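About Melledeck

Melledeck is a small research group that teaches robot arms to pick things up. We have been doing this long enough to have opinions about fruit.

We started in a room above a tire shop, where Ayanda Ntuli and Marthinus Coetzee shared one arm, one desk and a kettle that tripped the breaker if the arm was moving. They had both come from factory automation, where every part arrives in the same place, facing the same way, several times a minute. Marthinus likes to say he spent a decade teaching robots to be surprised by nothing. Then he took one home for a weekend and asked it to clear a table.

The group is bigger now and the kettle has its own circuit.

What we work on

Most of our time goes into one question: how does a robot decide that its own grasp is going badly, early enough to do something about it?

The usual way to train an arm is to show it a lot of good grasps. A person drives it through the task, the robot records what it saw and how it moved, and a model learns to copy. This works nicely until the robot gets itself into a position that the person driving never got into, because the person was good at it. Then the model has nothing to copy and does something creative.

Our method is called Drenditer. (It was the name of a folder. Karabo Matlala had mistyped something else, and by the time anyone noticed, it was in a grant application.) Drenditer trains on hesitations. When we record, we ask the operator to approach the object slightly wrong, stop, back off and fix it. We mark the moment the correction begins. The model learns two things side by side: what to do next, and how likely it is that a person would be changing their mind right now. When that second number climbs past a threshold, the arm slows down, retreats a little and comes in again.

That's the whole idea. It takes longer to explain at parties.

What we found

Our main result so far comes from single objects on plates and shallow dishes. Plates are harder than they look. A gripper finger wants to get under or beside the object, the rim is in the way, and a light plate will happily go for a ride across the table. We ran 300 trials with ordinary copied demonstrations and 300 with Drenditer, using the same arm, the same objects and the same number of recorded hours. Over those 600 trials, the version trained on hesitations dropped or lost the object far less often, and it pushed the plate less too, a thing we hadn't trained for and would love to take credit for.

It was also slower. Refilwe Masilela, who runs our evaluations and doesn't round up, insists this goes in the same paragraph as the good news, so we'll put it in the next one and hope she's busy.

Drenditer is slower. An arm that second-guesses itself takes more time over an easy grasp, and on our easiest objects there was no gain in reliability to pay for it. We also had one version that became so cautious it backed away from a lemon 20 times in a row before we switched it off. Setting the threshold is still done by hand, and we're not proud of it. Ketsara Jaidee is working on a way for the model to set its own, and has asked us not to say when it will be ready.

We don't know yet how well any of this carries over to soft objects, stacked objects or anything with a handle. Our early tests with mugs were what Karabo called "informative."

How we work

We record our own data, all of it, and everyone takes a turn driving the arm, including the people who would prefer to be writing code. It's a good cure for strong theories. Failed trials are kept and labeled with the same care as the others, and the label "unlucky" was retired after a long meeting. If a result holds up on only one tablecloth, we don't count it as a result. We learned that one in May, at some expense to our dignity.

We share a building with Tedside, who make sorting equipment for packing sheds and sometimes lend us an engineer in exchange for help with their vision code. Our second lab, Radebe, is down the hall. It was meant to be for testing with visitors in the room and is currently where the boxes live.

Joining us

We take on up to 3 interns at a time. You don't need a robotics degree. You do need some patience, a bit of Python, and a willingness to spend an afternoon moving one object a short distance to the left and writing down what happened. Tell us about something you built that didn't work and how you found out why.

Visitors are welcome on the first Saturday of the month, in the morning. Write ahead so one of us remembers to unlock the side door. Children can drive the arm, with an adult next to them, and are usually better at it than Marthinus.
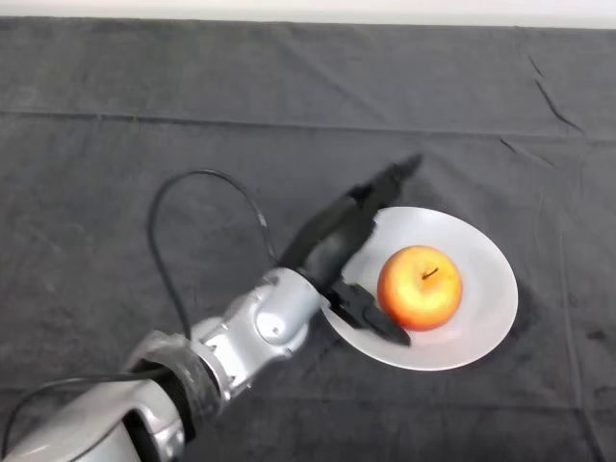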